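4.3 Setting Up the Folding Table

This section applies to the Didum square folding table, used indoors or on a covered patio. Read all steps before you begin. Keep this guide with the table.

CAUTION: Folding legs can pinch. Keep fingers away from the hinges while the legs are moving. Children should stand clear until the table is upright.

1. Choose a level floor. On carpet, press down on each corner after set-up to check that the feet have settled.

2. Lay the table face down on a blanket or a clean sheet of cardboard. Grit under the top will leave scratches.

3. Release the leg strap and store it with the table.

4. Pull the first pair of legs outward until the brace clicks. Repeat with the second pair. If a brace does not click, fold the leg back fully and try again. Do not force it.

5. Check that every leg has its rubber foot. Replacement feet may be ordered from Begay under part number 112.

6. With a second person, turn the table onto its side and then onto its feet. Do not drag it upright by one leg.

7. Press the plug into the umbrella hole if no umbrella will be used. The plug should sit firmly and should not turn by hand. 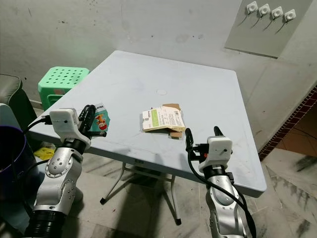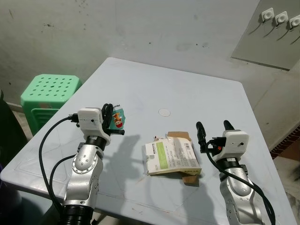
Figure 13. Square plastic table, light gray-blue, with a package lying on the top.

NOTE: Light scuffs on the top are normal with use and are not covered by the warranty.

4.4 Load and Placement

The evenly spread load limit is 69 pounds. Place heavy items near the center and never on one edge. Do not sit, stand, or lean on the table.

Keep the table at least 2 feet from heaters, stoves, and grills. Use a mat under hot dishes. Marks caused by heat cannot be removed.

CAUTION: An umbrella may be used only with a separate weighted base. The table alone will not hold an umbrella upright. Close the umbrella in wind and when the table is left unattended.

4.5 Cleaning

1. Clear the top and wipe away crumbs and dust with a soft cloth.

2. Wash with warm water and mild dish soap. For smudges that remain, apply a paste of baking soda and water, leave it for a few minutes, and rinse.

3. Dry the top and the legs before folding. Water left in the hinges will cause rust.

Do not use bleach, paint thinner, steel wool, or a pressure washer.

4.6 Storage

Fold the legs in the reverse order of set-up and fasten the strap. Store the table on its side in a dry place. Do not stack other goods on it.

Questions about this section may be sent in writing to Rizal Ngau, Product Support, Fotham Building, Lastulham. Please include the model number from the carton.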